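Why Does Your Spoon Get Hot in Your Soup?
A heat explainer for curious kids
By Mackenzie Leclerc
May 4, 2020

Hi, it's me again! Last time I wrote about why ice floats, and I got a pile of letters asking about heat. My favorite came from a reader who wanted to know why her soup spoon burned her fingers when her fingers weren't even in the soup. Great question. I got so excited about it that I made soup for lunch (tomato, if you're wondering) and stuck every spoon I own into it, one after another. My kitchen was a mess and I learned a lot.

So let's talk about heat, where it goes, and why some things let it zoom along while other things make it crawl.

What is heat, anyway?

Everything around you is made of teeny tiny bits. Your chair, your socks, your sandwich, the air you're breathing while you read this. The bits are so small that you can't see them, even with a really good magnifying glass. And they never sit still. They jiggle all the time, even in a rock!

When something is hot, its bits are jiggling fast. When something is cold, its bits are jiggling slowly. When you warm something up, you're giving its bits more jiggle.

Think about the school bus on a Friday afternoon. If one kid in the back starts bouncing in his seat, he bumps the kid next to him, and she bumps the next kid, and pretty soon the whole row is going. Heat moves through solid things a lot like that. The fast bits bump the slow bits, and the slow bits speed up.

Heat always spreads from the warmer thing to the cooler thing. When you hold a snowball, it feels as if cold is creeping into your hand, but the heat is leaving your hand and going into the snow. Weird, right? I had to think about that one for a long time when I was in third grade.

Three ways heat gets around

Heat has 3 ways of traveling, and they all have long names. You don't have to memorize them, but they're fun to say at dinner.

1. Conduction (kun-DUK-shun). Heat passes through things that are touching. This is the bus kids bumping each other. It's how a pan gets hot on an electric burner, and how your feet get cold on a tile floor.

2. Convection (kun-VEK-shun). Heat gets carried along when a liquid or a gas moves. If a pot of water is warming on the stove, the hot water near the bottom floats up and the cooler water sinks down to take its place. Round and round it goes. Air does it too, which is why the top bunk is often warmer than the bottom bunk. (I had the bottom bunk. My sister had the top. I'm still a little bit mad.)

3. Radiation (ray-dee-AY-shun). Heat travels as waves, even through empty space where there's nothing to bump into. The warmth of the sun on your face got to you this way. You can feel it beside a campfire, too.

Your lunch uses all three at once! A bowl of hot soup warms the table under it by conduction. The air just above it warms up and rises, and that's convection. And if you hold your hand beside the bowl without touching it, a bit of the warmth you feel comes from radiation.

Back to the spoon

A spoon resting in a bowl is touching the food at one end, and you grab it by the other. So the heat has to travel the whole length of the handle, bump by bump by bump, before it gets to you. How fast it makes the trip depends on what the spoon is made of.

Metal is terrific at passing heat along. Metals have extra-tiny bits inside them, called electrons, that can zip around, and they carry heat with them as they go. We call metal a good conductor. Silver is one of the best, so a real silver spoon can heat up really fast. Stainless steel, the kind most of us have in the drawer, is quite a bit slower, but it still gets there.

Wood and plastic are slowpokes. They don't have zippy electrons to help out, and wood is also full of little pockets of air, and air is a lousy conductor. A material that slows heat down is called an insulator (IN-suh-lay-ter). That's why so many cooking pots have plastic or wooden handles. Go look at yours!

Ceramic, the stuff lots of bowls and plates and mugs are made of, falls somewhere in between. It doesn't pass heat nearly as well as metal does. It does soak up a fair amount, though, so a ceramic bowl will steal some heat from your soup at first. My grandmother always filled her bowls with warm water before lunch and poured it out right before serving. I thought she was washing them twice.

A plate under a bowl helps too. The plate gives you something cooler to hold when you carry your soup to the table, and it catches drips.

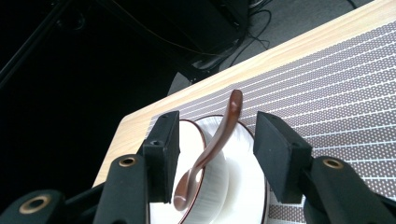
Try it: the great spoon race

You'll need a grown-up for this one, because we're using hot water. I did it with my neighbor Senthil Unnithan, who teaches science and has much nicer spoons than I do.

What to gather:
a metal spoon
a wooden spoon
a plastic spoon (a sturdy one)
a heavy mug or bowl
butter
3 small beads or dried peas
hot tap water

What to do:

Step 1. Put a dab of butter near the top of each handle. Try to make the dabs the same size and put them at the same height.

Step 2. Press a bead into each dab so it sticks.

Step 3. Stand the spoons in the empty mug with the handles up. They shouldn't touch each other.

Step 4. Ask your grown-up to pour in the hot water. Keep your hands out of the way!

Step 5. Watch the beads. Which one slides first? Write down your guess before you start, and no changing it halfway through.

When we tried it, the bead on the metal spoon went first, with a tiny plop. The wooden one just stayed there. Senthil got bored and ate the rest of the butter on toast.

If nothing moves at all, your water may have cooled off too soon. Try shorter spoons, or put the butter a little lower down. Scientists have to fiddle with their experiments all the time.

How hot is hot?

Water boils at 100 degrees Celsius if you live near the sea. Up on a high mountain it boils at a lower temperature, so noodles take longer to cook up there. In the United States we mostly use Fahrenheit, where boiling is 212, and I think that's a harder number to remember.

Soup is way too hot to eat when it's boiling. Let it sit. Stirring helps, since it brings the hot soup from the middle up to the top, where the heat can escape into the air. Blowing on it helps as well! Your breath pushes away the warm, damp air sitting over the soup, and then more of the water can turn into vapor and float off. When it does, it takes heat with it. Your body does the same trick when you sweat.

Questions from readers

Why does a metal chair feel colder than a wooden one if they're in the same room?
They're the same temperature! You can check with a thermometer. The metal pulls heat out of your legs faster, and your skin notices how fast the heat is leaving. I always pick the wooden chair.

Does a blanket make heat?
Nope. You make the heat, and the blanket traps it. You could wrap an ice pop in a blanket and it would stay frozen longer than one left out on the counter. (Ask before you try this. Put the ice pop in a bag first. I didn't, and it was the good blanket.)

Can heat ever stop moving?
If two things touching each other are the same temperature, the heat going one way matches the heat going back, so neither one warms up or cools down. Leave your soup out long enough and it'll end up the same temperature as the kitchen. Yuck.

Which cools faster, a big bowl of soup or a small one?
Usually the small one. A wide, shallow bowl also cools faster than a tall, skinny mug, because more of the soup is touching the air. Pour the same amount of warm water into both and check them with a kitchen thermometer every few minutes.

Words to know

Conductor: something that lets heat pass through easily, like copper.
Insulator: something that slows heat down, like wood or wool.
Electron: a tiny part of an atom. In metals, some of them can move around freely.
Temperature: a measure of how fast the little bits in something are jiggling.
Vapor: water that has turned into a gas.

If you run the spoon race, send me your results and tell me which spoons you used. Drawings are welcome, and buttery fingerprints are fine. Next time I'll be answering a question about why popcorn pops, so I'd better go buy some popcorn.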